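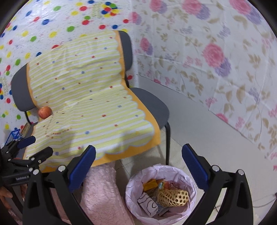 Apple, striped cloth and bin, from the right gripper's camera

Busy backgrounds when collecting demos: keep them or strip them out?

posted by larero_kev, 18/10/2020

Hi all, I've been gathering demos at home with a pair of hand-held grippers, and my task is simple enough: pick up the apple from the chair, drop it in the bin. I've recorded 76 so far and I'm using 60 of them for training. The others were me fumbling, or starting with the fingers half shut.

My question is about the walls. I've got dotted covering on one side and big pink flowers on the other, plus a striped cloth with an orange border over the chair. My thinking was that a bit of visual mess would toughen the policy up. Now I'm worried it's learning that red thing = apple, and there are red dots on the wall AND on the cloth. In replay the predicted path drifts off toward the wall in a fair few runs. Should I plain everything up and start over, or keep going? I'd hate to bin the lot. I'm training on the Plustirberg scripts with the settings as they came, if that matters.

steinbach_shed
Keep them! I had nearly the same grief in February with a patterned tablecloth. What matters is whether the pattern changes. If every one of your 60 has the same dots in the same spots, the model can use the wall as a map and hardly bother with the fruit. Swap the cloth every handful of takes, shift the chair over a bit, and put the apple somewhere different on the seat each time (front, middle, other corner). Tucked right up against the backrest is a hard grasp too, so I'd want plenty of those but not only those. Same goes for the bin. Whatever's already in there will change the look of it, so mix up the rubbish and try a different coloured bag. I added 59 new takes that way and the drifting mostly cleared up. Oh, and hold out one cloth you never train on, otherwise you've got no idea how it copes with a new one.

dadov
just use plain walls mate, way easier

prairie_gripper
I'm with the shed person on variety, but check your replay before you record anything else. Drift toward one side can be a timing problem between the camera and the pose log, and no amount of new cloths will fix that. Mine was 18 frames out and I spent a whole weekend blaming the curtains. Wave the gripper at something fixed, plot the two together and see if the bumps line up. Also, is the second gripper doing anything in your task? If it only hovers in view, decide where it parks and do it the same way every take, or leave it out of the action labels. Let us know how you make out, eh.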